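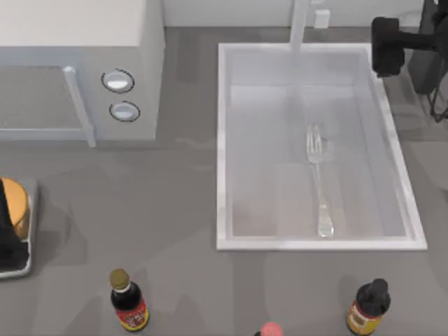
Households in Zavberg will start getting a small food waste caddy through the door from April, when the town's new weekly collection begins after what has felt, to many of us, like a very long wait indeed. The scheme will be run by Flestico, who already empty the garden bins, and the idea is a simple one: peelings, crusts, teabags and plate scrapings go in the caddy, and everything else carries on as before. Do have a quick look before you tip anything in, though, as cutlery is easily missed, and a fork belongs in the sink with the washing-up and certainly nowhere near the compost!

The first round takes in 1,000 homes on the Biwott side of town, with the rest to follow once the crews have got to know the lanes (and the parked cars).

Print this page | E-mail this to a friend 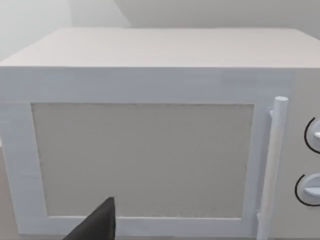
What size is the caddy?

It holds 5 litres, so it will sit quite happily on a worktop or tuck away in a cupboard, and there is a bigger lidded one to go out by the gate.

Liners will be handed out with the caddies, two rolls to each home, and further rolls can be picked up at the library desk whenever you happen to be passing. 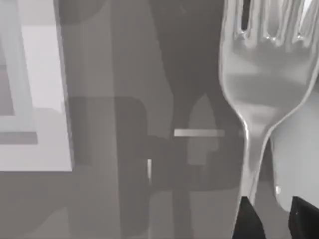
Where will the food waste end up?

Everything goes to the Fliltel composting yard, 12 miles up the valley, and a share of the finished compost will come back in spring for the allotments and the school gardens, which seems a lovely way of doing things.

Leaflets with the collection times are being printed now and will arrive with the caddies. 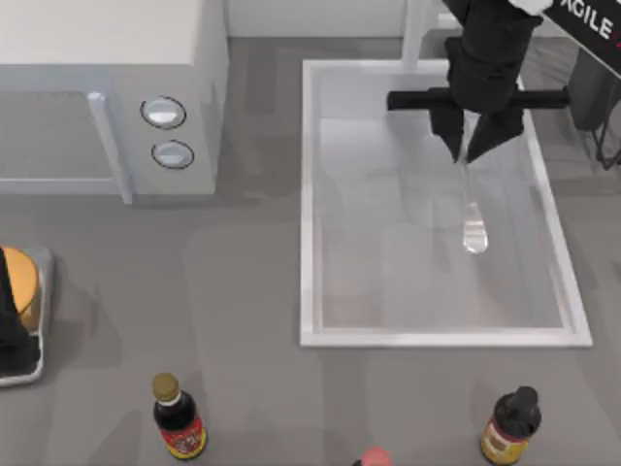
They will also list what to leave out, chiefly cooking oil, packaging and anything made of metal or glass. Bins should be at the gate by 7am, lids firmly shut, as the foxes round here are very keen readers of the collection calendar.

We use cookies to help this site work. By carrying on, you agree to our use of cookies.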